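Ticket : fiche ville de Cutstead, horaires faux et itinéraire à pied incohérent
Ouvert par : Liên Cao
Produit : Corura, guide de voyage, version 5.2
Créé : décembre 2021
Priorité : normale (je l'avais mise en haute, quelqu'un l'a redescendue)
Statut : rouvert

Message initial

Bonjour,

Je prépare un séjour à Cutstead pour un petit groupe et je me sers de votre guide parce que l'hôtel nous a offert l'abonnement. La fiche de la ville annonce que le musée Pacheco est ouvert tous les jours « toute l'année ». J'ai appelé le musée. Il est fermé jusqu'en avril. La personne au téléphone n'avait jamais entendu parler de Corura, ce qui m'étonne un peu pour une fiche qui porte la mention « vérifiée avec nos partenaires ».

Deuxième point, l'itinéraire « Centre historique à pied » est donné pour 29 minutes. Il passe par le vieux pont, remonte à la citadelle puis redescend au marché couvert. Je veux bien croire que vos rédacteurs marchent vite. Moi, avec des gens qui s'arrêtent pour regarder, je n'y crois pas une seconde.

Merci de corriger, ou au moins de m'indiquer d'où viennent ces chiffres.

Réponse du support

Bonjour, merci pour votre retour. Nous vous invitons à vider le cache de l'application, à vous déconnecter puis à vous reconnecter. Les fiches se mettront à jour automatiquement.

Réponse de Liên Cao

Fait. Cache vidé, session fermée, session rouverte, téléphone redémarré pour faire bonne mesure. Le musée est toujours ouvert selon vous et toujours fermé selon lui. J'ai du mal à voir comment un cache sur mon téléphone pourrait contenir une erreur que je retrouve mot pour mot sur votre site, depuis l'ordinateur de ma sœur, sans être connectée.

J'ai aussi installé Muvico, que vous recommandez pour les commentaires audio. Le morceau sur la citadelle parle d'un funiculaire. Il n'y a pas de funiculaire à Cutstead.
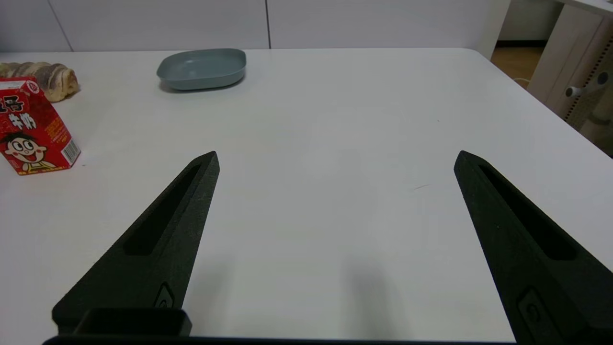 L'itinéraire, lui, a changé depuis hier, et pas en mieux. Il comporte maintenant 17 étapes, dont deux portent le même nom, et la ligne bleue coupe tout droit à travers la rivière entre le marché et la gare routière. Quand je zoome sur le quartier de la citadelle, les rues disparaissent et il reste un fond pâle et lisse, à peu près ce que donne la grande table blanche de la photo devant son mur gris-blanc, avec mon point de position posé dessus. Si je dézoome, les rues reviennent, sauf celle de l'hôtel. Même résultat en wifi et en données mobiles, avec la carte en ligne comme avec la carte téléchargée.

Réponse du support

Bonjour, notre équipe cartographie confirme que les données de Cutstead ont été actualisées avec succès. Pouvez-vous nous préciser le modèle de votre téléphone ? Nous restons à votre écoute.

Réponse de Liên Cao

« Avec succès » selon quel critère ? Je vous ai donné le modèle dans le formulaire, le champ était obligatoire.

J'ai refait les essais dans l'ordre, puisqu'il faut apparemment que ce soit moi :

Application désinstallée puis réinstallée : pas de changement.
Langue passée du français à l'anglais : les horaires du musée disparaissent complètement, la durée de la promenade reste la même.
Guide d'une autre ville, pris au hasard : carte normale, rues présentes à tous les niveaux de zoom.
Carte hors ligne de Cutstead supprimée puis téléchargée à nouveau : l'indicateur monte à presque 100 % et s'arrête. Au second essai il va au bout, avec la même carte pâle à l'arrivée.
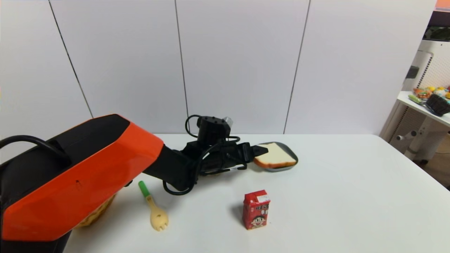 J'en conclus que le problème vient de la fiche elle-même et de son fond de carte, pas de mon appareil. Le passage en anglais me paraît la piste la plus intéressante : si les horaires existent dans une langue et pas dans l'autre, c'est que les deux versions ne puisent pas au même endroit. Je ne suis pas informaticienne -- vous me direz peut-être que c'est encore le cache.

Réponse du support, niveau 2

Bonjour Madame Cao, j'ai repris le dossier. Vous avez raison pour la langue : la version française de Cutstead est restée sur une ancienne base. Les horaires du musée Pacheco sont retirés en attendant confirmation. L'itinéraire est repassé à 5 étapes. Pour le funiculaire, le texte audio appartient à Muvico, nous leur avons transmis votre remarque. Je passe le ticket en résolu.

Réponse de Liên Cao

Merci, c'est la première réponse qui répond à quelque chose. Je rouvre quand même : horaires retirés, oui, je le vois. La ligne bleue ne traverse plus la rivière. En revanche la promenade est toujours donnée pour la même durée qu'au départ, à la minute près, avec un trajet qui n'est plus du tout le même. Soit ce chiffre est saisi à la main, soit personne ne le recalcule. Et la rue de l'hôtel manque toujours.

Je laisse ouvert jusqu'à ce que ces deux points soient traités. Les captures d'écran avant et après sont dans mon premier envoi et dans celui d'aujourd'hui.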